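4.2 Where the work of the kitchen gets put down

We had not planned to write a section about counters at all. When the first interviews came back from Pustari, we were looking for what people said about cooking for a large family in a small apartment, and we expected to hear mostly about stoves, about who shops, and about the price of cooking oil. What we got, over and over, was talk about surfaces. People told us where they set the bags when they came in from the market, where the children did their homework, and where a grandmother insisted on rolling her dough even after a better spot had been offered to her. By the time the interviews from Starari had been typed up as well, we had 196 of them in hand, and it would have been a shame to leave all of this out.

The notes were sorted by hand. Each remark about a place in the kitchen was copied onto its own slip, and we ended with 2352 slips, which kept the two of us busy through most of February. Renato Durán, who had done the larger part of the interviewing, read every slip aloud before it was given a heading — a slow way to go about it, but he often remembered the tone in which a thing had been said, and more than once that changed where the slip went. We used five headings in the end: cooking, eating, storing, school and office work, and what we came to call resting, meaning things put down for a while with no clear plan for them.

Resting turned out to be the heading we liked best. It took in keys, mail, a drink somebody meant to get back to, a cutting board left out between one meal and the next. Several people were a little embarrassed to bring these things up and only did so near the end of the visit, once the tea had been poured a second time. One woman in Starari told us that she could tell who was home by what was lying on the counter, and that she would not want it any other way.
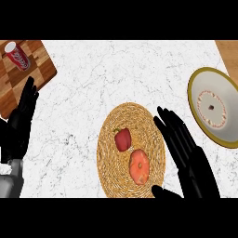 Household Studies Review, Vol. 3, p. 196

Figure 5. Drink can resting on a checkered wooden cutting board, marble countertop. Computer rendering.

The material of the counter mattered to people more than we had guessed. Those with stone spoke of it fondly and worried about lemon juice and red wine. Those with painted wood worried less and wiped less, and were rather cheerful about it. In the Sárközi building, where the kitchens were refitted all at once under the Tivuteck plan, tenants had been given no say in the matter, and for the first year many of them covered the new counters with oilcloth. Three households still had the cloth down when we visited, and one of them lifted a corner to let us admire what was underneath.

We did not find that a longer counter made for a tidier one. Families with more room simply let more things rest there, and the complaints we heard about clutter were much the same in both towns. The age of the children made a larger difference, and we take that up in Section 4.3.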